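About the Lallside Gripper Workshop

Trying out grippers, arms and cameras so you can pick the one that suits your work
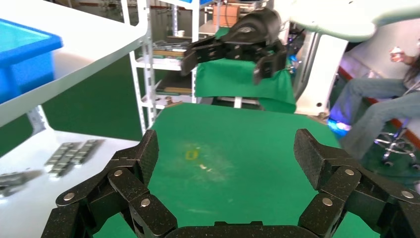 Who we are

Lallside is a small independent test shop in Flimonwood. Companies come to us when they are about to spend real money on a robot arm or a gripper and would like somebody with no stake in the sale to try it first. We don't sell hardware and we don't take a commission from anyone who does. We like robots a great deal (you'll notice this within a minute of calling us), and we like them even more when they have been matched to the right job.

We opened in September with one bench and a borrowed office, and we have been adding shelves ever since.

What we do all day

Mostly, we pick things up and put them down again! A customer sends us a box of parts, we agree on what a good grasp looks like, and then each gripper gets 700 tries at it on the same bench, with the same arm and the same lighting. We work with two arms over a green mat, and a wrist camera gives us the view between the fingers, so when a part slips we can go back and look at how it went. Much of our time goes into linked two-finger grippers with textured tips, and we have grown very fond of them, but we try suction cups and soft fingers as well whenever the parts call for it.

The Kwiatkowski comparison

Our longest job so far has been the Kwiatkowski comparison, which set 4 grippers against one another on small metal parts and ran to 1501 logged grasps before we were happy with it. It taught us a lot about fingertip wear, and rather more than we wanted to know about cables. The Laretti controller trials grew out of it and are still going on – we expect to be writing those up for a good while yet.

Come and visit

You are very welcome to stop by, and please do bring your most awkward part with you, the one that rolls or bends or never sits the same way twice. Visits are free and usually last a morning. Just write to the Flimonwood office beforehand so we can keep a bench clear for you.

Page last updated Monday, December 3, 2018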